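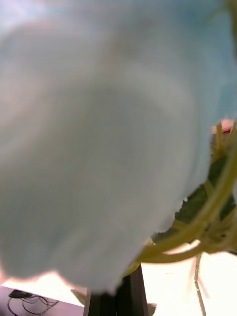

Open day at the Rurkis linen mill

The Rurkis mill in Dornville opens its doors to the public one day a year, and this year I finally went. I had tried to go last year and missed the sign-up by a day. The tour is free, but you need to reserve a slot, and the morning ones go first. I got the 1:30.

Dornville is small. There is a main street with a bank, a diner and a hardware store, and the mill is at the bottom of it by the river. Parking is in the gravel lot across the bridge. Do not park at the church, they will ask you to move.

We were met at the side door by Lorenz Gruber, who has run the weaving floor for a long time and who led our group the whole way through. He handed out foam earplugs and told us to keep long hair tied back and to stay on the yellow line. Then we went straight in.

The tour goes in the order of the work, so the first stop is the yarn store. The mill does not spin. It used to, but the spinning side closed before Gruber started, and the yarn now arrives on cones from a supplier overseas. The store is kept humid because flax yarn gets brittle when the air is dry. You notice it as soon as you walk in. It smells a little like hay.

Next is warping, where the long threads are wound onto a beam side by side. A typical beam for the wide sheeting carries several thousand ends and takes most of a shift to set up. If one thread breaks, the machine stops and someone has to find both ends and tie them. We watched this happen twice. The woman doing it tied the knot with one hand and didn't look down.

The weaving shed is the part everyone comes for. There are 46 looms, and on the open day they run six of them so visitors can hear each other between stops. Even six is loud. I would keep the earplugs in for the full 20 minutes. The older looms along the river wall are used for a heavy toweling called Lelis, which the mill has made in the same three stripes since it started. The newer ones make plain cloth for bedding. Gruber let us feel a piece of the plain cloth straight off the loom, and it was stiff, almost like paper. All the softness comes later, in the finishing.

Finishing is in a separate building across the yard. The cloth is washed, dried under tension and then tumbled. Most of it is sold white or in one of the light colors. I asked why there were so few dark ones and was told that dark linen shows wear along the folds and they got tired of the returns — a fair answer, I thought. A full batch is around 1,000 yards.

The last stop inside is the mending table. Every yard is pulled over a lit glass top and checked by eye, and small faults are fixed with a needle. I could have stayed there longer than we were given. Anything that can't be mended is cut out and goes to the seconds bin.

The tour ended at the mill shop, which is open all year. Seconds are half price and are in the back room on the left. I bought two Lelis towels and a flat sheet with a pulled thread near the hem. The regular sheets are expensive, with the king size at $158, but they do have a sale in February when they clear out the old colors.

Afterward I had lunch, very late, at Macapagal on the main street. It is a counter with a few tables and a short menu. The pork and rice was good and came fast. They close at 4.

A few practical notes. The floors are uneven between buildings, and there are stairs up to the warping room with no elevator. Kids have to be 10 or older for the weaving shed. You can take pictures anywhere except the finishing building. The restroom is by the shop, so go before you start. The whole thing took just under two hours.

Sign-up for next year is on the mill's website, and they also keep a paper list at the shop counter. I put my name on the paper one.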